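Sekmont Outdoor Camera Kit for Mobile Arms

If your arm is leaving the lab for the first time, the camera is usually what lets you down, and we'd love to save you that afternoon! The Sekmont kit pairs a fixed-focus camera with a Trusitz controller, and we've tried it beside three others on city jobs – docking posts, bike wheels, scooters, bright pale paving, all the things a gripper has to tell apart out on a plaza.

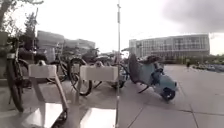

What we compare

Seema Saxena runs our trials, and she is fussy about glare (bless her). Every camera gets the same 20 views under cloud and the same 20 in full sun, with shiny metal, thin poles and dark tires in the mix. Thin spokes are the hard part, so ask us for the raw files if your work depends on them.

In the box

Camera, Trusitz controller, Cullia wrist mount, cable and sun hood
Fits Stankevičius two-finger grippers without an adapter
Part number 901
Price: $3,615, shipping extra

Loan kits go out from our shop every week, and you're welcome to keep one for a few days – just send it back with the hood on.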